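Stallbridge open house, July

I almost skipped this one. The parking at Stallbridge is terrible, my knee was acting up, and the flyer said "toys, storage and play" in a font that made me think of dentists. But Viola Sartori had been on me for weeks to come see what they've done with the old weaving floor, so I drove over after lunch and ended up staying until they were stacking the chairs. So glad I went!

You come in through the side door now, past the coat hooks, and sign a sheet. Coffee was 2 dollars and pretty good. They'd put the big tables along the windows, which is smart because the light on that side is lovely until four or so, and the first thing you hit is the Radier table. Radier does the wooden train pieces, if you remember them from the spring fair. They had a few new curves and a bridge that my nephew would lose his mind over. I bought the bridge. I wasn't going to buy anything.

Next to them was Sầm, which is really just Thư Chu and her sister and a huge number of cardboard boxes. Thư makes cloth play mats with a drawstring around the edge, so you pull the cord at bedtime and the whole mess turns into a sack. I've seen that idea before but never with fabric this nice. The big one comes in a gray-green I wanted for myself, never mind the kids. She let me try pulling the cord on one loaded with blocks, and I got it about three quarters shut before a block shot out and rolled under the Radier table. Sorry again, Thư.

The back half of the floor was where I spent most of my time, though. It's all about sorting back there. Flodurach, who sell secondhand toy bricks by the pound, had brought in two enormous tubs. One sign said 1000 pieces and the other said 2000, and I took their word for it. You could sit down on a floor cushion and just dig. I sat next to a dad who was hunting for windows and a girl who wanted wheels and nothing but wheels, and we ended up trading across the cushion like it was a card game. I could have stayed there all day (my knee had opinions about the cushion).

What I liked was how many ways of sorting there were. At home we do everything by color, and it looks great for one evening and then it's impossible to find anything. Flodurach do theirs by shape first and only go to color when a box gets too full. Viola is a shape person too, and she gave me a whole speech about arches. Her point is that the odd pieces need their own spot because they vanish in a pile of regular ones. I said an arch in a bright color is hard to lose. We did not settle it.

The color people had their say too, with reds in one half of a divided tray and light blues next door in a little yellow bin, and I have to say it did look good against all that gray.
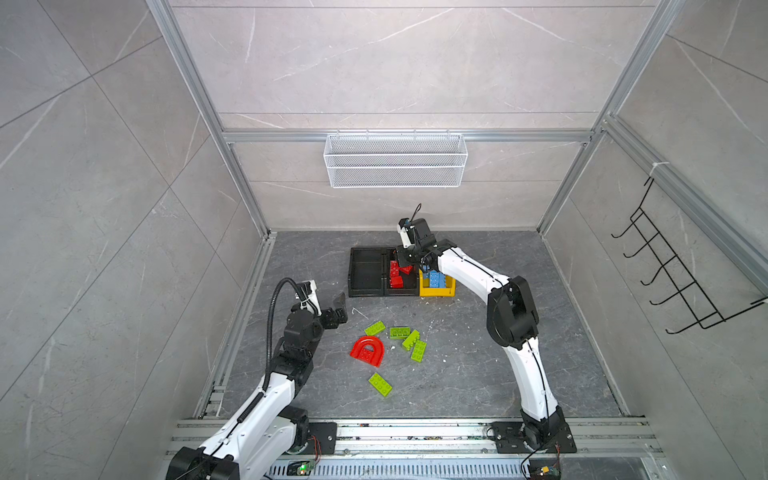 Reds in the black tray, light blues in the yellow bin, and the greens still out on the floor with the red arch.

I came home wanting divided trays for everything. Kitchen drawer, sewing stuff, the awful basket by the front door. Flodurach had some for sale up by the register but the line was long by then, and they'd run out of the shallow kind anyway. Viola thinks a silverware tray from the thrift store does the same job. She may be right, I'll try it on the hair clips first.

A few practical things if you go to the next one. Bring cash, as the card reader at the coffee table kept dropping out. The restroom is up 2 flights and the elevator was off all afternoon. There's a water fountain by the stairs. Wear pants you can sit on the floor in. And park behind the bakery, the lot out front was full before I even got there.

Thư says she'll have the smaller mats ready in the fall, and she's taking names for the gray-green. Mine's on the list.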